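From: Amancay Farías
To: retamal-textiles list
Subject: Re: Colour loss on table linen, hard water

Renato Sepúlveda wrote:

> We run the Grimia detergent at the low dose for all table linen. The dyed
> cloths from Cerkville have dulled since October and the whites are going
> grey. Water hardness was last given to us as 110 mg/l. Is this dye loss, or
> something left behind by the wash? Would a hotter cycle help?

Renato,

I would look at the rinse before blaming the dye. Dye loss and mineral film look much alike on a dry cloth, and they need opposite treatment.
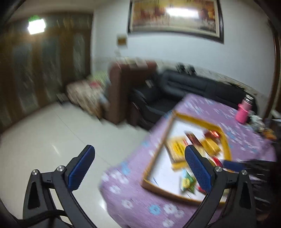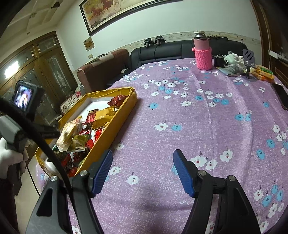

Table covers in the lilac and purple range.

Purples are a poor guide by eye. Many are mixed from a red and a blue dye, and the two do not always fade at the same rate. If the shade has moved towards pink or towards blue, suspect the dye. If it has only gone flat and chalky, suspect residue.

A simple check: cut two strips from the hem allowance of a scrapped cloth. Soak one in plain water and the other in a weak citric acid solution for the same length of time, rinse both, dry them flat and compare in daylight. If the acid strip comes back brighter, you have mineral deposit. If they match, the colour has gone and no rinse will bring it back.

At 110 mg/l I would not expect heavy scale, but that figure is only good for the day it was taken. Ask for a fresh one, and have the sample drawn at the machine. We had a Flunier softener that read correctly at the inlet and was passing untreated water through a worn valve. The whites went grey there as well, which is why I mention it.

On temperature, no. A hotter wash will strip more dye if the dye is weak, and it will set the deposit harder if it is not. I would leave the cycle as it is and change one thing at a time:

1. Raise the detergent to the middle dose.
2. Add a second rinse.
3. Cut the load – overfilled drums rinse badly whatever the dose.

Run each change for 3 washes before judging it. Keep one unwashed cloth in a drawer as a reference, away from the window.

Could you also say whether the cloths are cotton or a blend, and whether they are line dried? Your message gave neither.

Amancay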